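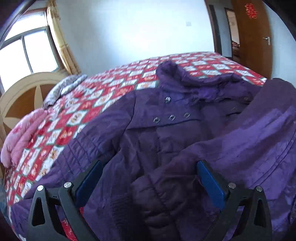
제4강. 배치 스케줄러와 자원 할당

읽는 시간 11분

4.1 범위

이번 강의에서는 공유 클러스터에서 작업이 제출된 뒤 노드에 배정되기까지의 과정을 다룬다. 3강에서 설명한 인터커넥트 토폴로지와 랭크 배치는 이미 아는 것으로 간주한다. 실습은 교육용 클러스터 Lirley에서 진행하며, 스케줄러는 Bronavley를 사용한다. 명령어 이름은 다른 배치 시스템과 다를 수 있으나 개념은 대체로 일대일로 대응된다.

4.2 용어

작업(job): 사용자가 요청한 자원량과 실행 시간 상한, 실행 스크립트의 묶음.
단계(step): 작업이 확보한 자원 안에서 실행되는 개별 병렬 프로그램.
파티션(partition): 동일한 정책을 적용받는 노드의 집합. 한 노드가 둘 이상의 파티션에 속할 수 있다.
벽시계 시간(wall time): 작업이 시작된 시점부터 종료될 때까지의 실제 경과 시간. CPU 시간과 구분한다.
예약(reservation): 특정 시간 구간 동안 특정 노드를 일반 작업에서 제외하는 설정.

4.3 우선순위 계산

대기 중인 작업의 우선순위는 가중합으로 정의한다.

P = w_a·A + w_f·F + w_s·S

A는 대기 시간, F는 공정 분배 계수, S는 요청 크기이며 모두 0과 1 사이로 정규화한다. 대기 시간 항은 상한에 도달하면 더 증가하지 않는다. 상한이 없으면 오래 기다린 소규모 작업이 다른 모든 항을 압도하게 된다.

공정 분배 계수는 다음과 같이 둔다.

F = 2^(−U/T)

U는 해당 계정의 정규화된 사용량, T는 할당 지분이다. U = T이면 F = 0.5가 된다. 사용량에는 반감기를 적용하므로 과거에 소비한 코어 시간의 영향은 지수적으로 감소한다. 반감기를 짧게 잡으면 단기간에 집중적으로 사용한 계정이 빨리 회복되고, 길게 잡으면 장기 지분에 더 충실해진다.

4.4 백필(backfill)

우선순위 순서만 엄격히 따르면 대규모 작업이 노드를 기다리는 동안 유휴 자원이 발생한다. 백필은 이 구간에 짧은 작업을 끼워 넣는 기법이다. 보수적 백필은 앞선 모든 대기 작업의 예상 시작 시각을 보장한다. EASY 백필은 대기열 맨 앞 작업의 시작 시각만 보장한다.

EASY 백필의 절차는 다음과 같다.

1) 실행 중인 작업을 예상 종료 시각 순으로 정렬한다.
2) 맨 앞 작업에 필요한 노드가 모두 확보되는 시각 t_s를 구한다. 이를 그림자 시각이라 한다.
3) t_s에 맨 앞 작업을 배정하고도 남는 노드 수 e를 구한다.
4) 나머지 대기 작업을 차례로 검사하여, 현재 유휴 노드에 들어가면서 t_s 이전에 끝나거나 e개 이하의 노드만 사용하는 작업을 시작한다. t_s 이후까지 실행되는 작업을 시작할 때마다 그 노드 수만큼 e를 줄인다.

예상 종료 시각은 사용자가 적은 시간 상한으로 계산한다. 상한을 과도하게 크게 적은 작업은 백필 대상에서 밀려나고, 너무 작게 적은 작업은 완료 전에 강제 종료된다. 체크포인트를 지원하는 코드라면 상한을 짧게 나누어 연속 제출하는 편이 대기 시간 면에서 유리한 경우가 많다.

4.5 계산 예

전체 코어가 3,057개이고, 그중 57개가 관리 및 로그인 용도로 제외된 시스템을 가정한다. 스케줄러가 배정할 수 있는 코어는 3,000개이다. 현재 작업 X가 2,000코어를 사용하며 3시간 뒤에 끝난다. 맨 앞 대기 작업 Y는 2,400코어를 요청했다. 편의상 코어 단위로 배정한다.

유휴 코어는 1,000개이므로 Y는 즉시 시작할 수 없다. 그림자 시각은 3시간 뒤이고 e = 600이다. 900코어를 2시간 요청한 작업은 그림자 시각 이전에 끝나므로 시작할 수 있다. 900코어를 4시간 요청한 작업은 두 조건을 모두 위반하므로 대기한다. 500코어를 4시간 요청한 작업은 e 이하이므로 시작할 수 있으며, 이때 e는 100으로 줄어든다.

가동률을 계산할 때 분모를 3,057로 두는지 3,000으로 두는지에 따라 값이 달라진다. 보고서에는 분모를 명시할 것.

4.6 배치와 단편화

코어 수가 충족되더라도 할당된 노드가 여러 스위치에 흩어지면 집합 통신 지연이 늘어난다. Bronavley의 배치 플러그인 Mthembu는 최소 개수의 리프 스위치를 사용하는 조합을 먼저 탐색하고, 지정된 대기 한도를 넘기면 제약을 해제한다. 한도를 0으로 두면 토폴로지 제약은 적용되지 않는다. 통신 비중이 낮은 매개변수 탐색 작업에는 이 제약을 걸지 않는다.

메모리 단편화도 같은 방식으로 나타난다. 코어는 남아 있으나 메모리가 모두 배정된 노드는 사실상 사용할 수 없다. 노드당 메모리 요청량은 이전 실행의 최대 상주 크기를 기준으로 정한다.

4.7 과제

가. Lirley의 6월 작업 기록을 읽어 요청 시간 대비 실제 실행 시간의 비율을 구하고 누적분포를 그린다. 취소된 작업은 제외한다.
나. 4.4절의 절차를 구현하고, 동일한 기록에 대해 선입선출 방식과 평균 대기 시간을 비교한다.
다. 반감기를 두 가지 이상으로 바꾸어 계정별 F의 변화를 표로 정리한다.

시뮬레이터 골격 코드는 Kindness 저장소의 lab4 디렉터리에 있다. 제출 기한은 2024년 8월 22일이다. 기록 파일 형식에 관한 질문은 Bujar Ivanov에게, 채점에 관한 질문은 Yiğit Sarıgül에게 보낸다.

5강에서는 병렬 파일 시스템의 메타데이터 병목을 다룬다.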